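Osstead Work Table: Set-Up Guide
Section 7. Surface Care and First Use
Revised August 14, 2025

By now the legs are on, the table stands up by itself, and the bag of spare bolts has gone into the drawer where spare bolts go to be forgotten. This section covers the top. It's a matte white surface, and it will show you every decision you make near it.

Before you start

You will need two soft cloths, a bowl of lukewarm water, mild dish soap, and the bottle of Drasix surface cleaner from carton B. You will not need scouring powder, steel wool, or the product your uncle swears by.

7.1 First cleaning

1. Peel off the protective film, starting at a corner. Pull it back low and slowly. If it tears, start again from the next corner and lower your expectations.
2. Wipe the whole top with a cloth dampened in soapy water. Work from the far side toward yourself.
3. Wipe again with clean water.
4. Dry with the second cloth. Air drying leaves rings.
5. Look across the surface from a low angle, then from straight above.

Note: A matte white top under ordinary room light is never one even white. Expect soft gray gradients, with paler patches in one place and dimmer areas in another. Move your head or the lamp, and if the patch moves too, it's light. Please don't scrub light. 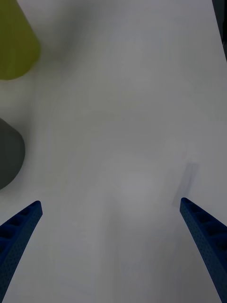
I scrubbed a pale spot on mine for most of an evening before I switched the lamp off and it went away, one owner wrote to us after the first edition of this guide. We added the note above on the strength of that letter, and we remain grateful for it. If your spot survives the lamp test, go to 7.2.

7.2 Spots that are really there

1. Dampen a cloth with Drasix. Don't spray the top directly, or you'll be cleaning the wall as well.
2. Hold the cloth on the spot for a slow count of seven.
3. Wipe in one direction. Circles polish a matte finish, and a polished circle is harder to live with than a coffee ring.
4. Rinse with plain water and dry.
5. Repeat once. If the mark is still there after the second try, see the stain chart on the inside back cover, or put a plant on it.

Caution: Never use acetone, bleach, or anything with a picture of a lemon and a lightning bolt on the label.

Caution: Melamine sponges count as abrasives. They work beautifully, in the sense that they remove the stain and the finish together.

7.3 Keeping the top clear

A clear work surface lasts until the mail arrives. We can't help with that, but a few habits will save the finish.

1. Lift things. Dragging is how most scratches get here.
2. Use a mat under anything with metal feet, rough edges, or a grudge.
3. Keep hot pans, irons, and glue guns off the bare top, however briefly you had in mind.
4. Wipe spills as they happen. Tea and ink are the fast ones.
5. At the end of the day, take everything off and leave the middle of the table bare.

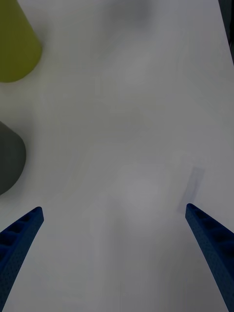 Step 5 is the one people skip, and it does the most good. Marks that would have spent a week under a pile of paper get noticed while they'll still come off with water — and you get a whole minute of owning a tidy table.

7.4 Replacement parts

Order by number, and have the number ready before you call.

Felt foot pads, set: part 465
Soft cloths, pair: part 533
Drasix cleaner, refill bottle: part 675

The Sugden mat listed in earlier editions was discontinued last December. The Iltadari mat takes its place and fits the same tabletop. It comes rolled, so lay it upside down overnight with a book on each corner before you judge it.

Section 8 covers moving the table to another room, which takes two people and a door wider than you remember.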